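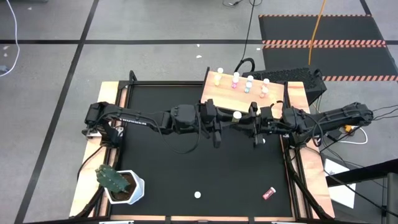
Dos brazos robóticos negros sobre una mesa de trabajo con paneles laterales de madera clara.

La reverenda Myung-ja Yeon abrirá en septiembre un ciclo de predicaciones sobre el libro de Rut

Martes 27 de julio

La Iglesia Presbiteriana de Setmont dedicará los domingos de septiembre a la lectura continuada del libro de Rut. Las predicaciones correrán a cargo de la reverenda Myung-ja Yeon, pastora de la congregación desde hace seis años, y se celebrarán en el culto de la mañana, a las once.

El consejo de ancianos aprobó la propuesta en su última reunión. Durante la primera mitad del año la iglesia siguió la carta a los Filipenses, y varios miembros habían pedido volver al Antiguo Testamento con un texto narrativo que pudiera leerse entero en pocas semanas.

Rut tiene cuatro capítulos y el ciclo avanzará a razón de uno por domingo. El primero trata de la hambruna en Belén, la marcha de Elimelec y Noemí a Moab y el regreso de la viuda acompañada de su nuera. El segundo se ocupa de la espiga recogida en los campos de Booz y de las leyes que obligaban a dejar parte de la cosecha para el pobre y el extranjero. El tercero, el de la era, se leerá junto con pasajes del Levítico y del Deuteronomio sobre el rescate de la tierra y el deber del pariente próximo. El cuarto cierra con el matrimonio, el nacimiento de Obed y la genealogía que llega hasta David.

«Se lee mucho en las bodas, y se olvida que las palabras de Rut van dirigidas a su suegra», explica la pastora. «Me interesa que escuchemos primero a Noemí, que vuelve a casa diciendo que la llamen Mara porque está amargada. Hay personas en nuestros bancos que han dicho lo mismo con otras palabras».

Yeon estudió Teología y se especializó en hebreo bíblico antes de ser ordenada. Sirvió como pastora auxiliar en Lidico y después pasó a la congregación de Rukham, donde dirigió la escuela dominical de adultos. A su llegada a Setmont, la iglesia contaba con 229 miembros inscritos. El último registro parroquial recoge 438.

Además de las predicaciones, habrá un grupo de estudio los miércoles a las siete y media de la tarde en el salón Khurana, junto al templo. Las sesiones durarán una hora y se apoyarán en un cuaderno preparado por la propia pastora, con el texto bíblico, notas de vocabulario y preguntas para comentar en grupos pequeños. El cuaderno será gratuito y podrá recogerse a la entrada del templo desde el último domingo de agosto. Quien no pueda asistir entre semana podrá pedir una copia en la oficina.

El estudio está abierto a personas de otras iglesias y a quienes no pertenezcan a ninguna. No hace falta haber leído el libro de antemano. Habrá atención para niños de tres a diez años, que trabajarán la misma historia con otra monitora en el aula de la planta baja. Para esta actividad se pide inscripción previa.

La ofrenda especial del último domingo del ciclo se destinará al comedor social que la iglesia mantiene con otras dos congregaciones de la zona. El comedor sirvió 3049 comidas el año pasado, según la memoria presentada en la asamblea de primavera. También se recogerán arroz, legumbres, aceite y conservas de pescado, que pueden dejarse en las cajas del vestíbulo antes o después del culto.

Las predicaciones se grabarán en audio y se publicarán en la página de la iglesia a partir del lunes siguiente a cada culto. Las sesiones de los miércoles no se grabarán. El coro interpretará cada domingo un salmo relacionado con el capítulo del día, y los ensayos se retomarán la última semana de agosto en su horario habitual.

Terminado el ciclo de Rut, el púlpito pasará a los textos habituales del leccionario hasta el comienzo del Adviento. La inscripción para el grupo de estudio y para la actividad infantil puede hacerse en la oficina de la iglesia, por las mañanas, de diez a una.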